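Plultaslow Student Robotics Club Opens Its Kitchen Challenge to New Teams

PLULTASLOW, 18 January 2020 – The Plultaslow Student Robotics Club is delighted to announce that its Kitchen Challenge, which began in December as a small in-house project, is now open to school teams from all over the area, with prizes of up to $1000 generously provided by Uten.

Students program a robot arm to help out with simple kitchen jobs, like lifting an egg from a bowl or moving slices of lemon, and they have been hard at work on it after school (and on a good many weekends, too!).
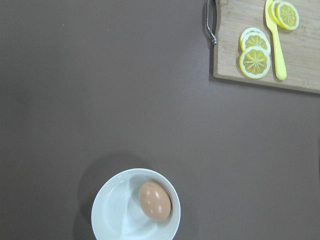
Teams of beginners are every bit as welcome as old hands, and club members will gladly help newcomers write their first program. Practice sessions are held in the Ranasinghe Building, where Bronon has kindly given the students the use of a workshop all winter long.

Entry is free for students in grade 8 and up. Families, teachers and curious neighbors are warmly invited to stop by during practice, and sign-up forms are available at the club's front desk.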